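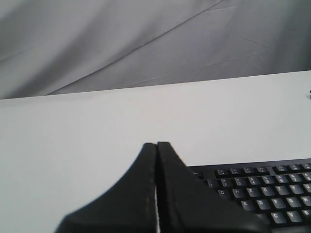 gray cloth, white table

OK so the humming thing from last night. I was out back with the dog a little before 11 and there was a low sound over the Araya water tower, like a fridge but way bigger. No lights at all. The dog sat down and would not move.

It went on for nearly 7 minutes — I had the stove timer running for bread, so I'm pretty sure of that.

My neighbor Letay Admasu heard it too! She's over on the Emero side and thought it was a truck idling, but she looked and the road was clear.
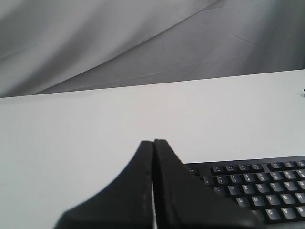

cloth and tabletop again

Someone asked if it could be a plane. Maybe?? But it never got closer or farther, it just stopped — like a switch. If you live near the tower and heard anything this November, please message me.

© Letay and neighbors sky log | Contact | Back to top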